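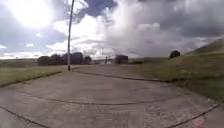
Ticket Tokeck-Zähler, Status: offen
Gemeldet von: Habibur Bhuiyan, Deresport

Seit dem Update im August lädt die App Mistus keine Tagesdaten mehr hoch. Die Synchronisation bleibt bei 29 % stehen, danach Fehler 19. Neustart und Neuanmeldung ohne Wirkung.
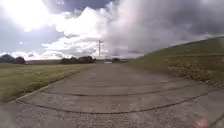
Betonweg mit dunklen Fugen

27. Oktober 2022, Donnerstag: Cache geleert, Warteschlange enthält etwa 100 Einträge. Upload bricht nach vier Minuten ab.

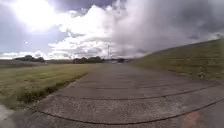
Zertifikat auf dem Server Saha war abgelaufen und wurde erneuert. Upload läuft wieder, Fehler 19 bisher nicht mehr im Log. Bitte App einmal manuell synchronisieren und Rückmeldung geben.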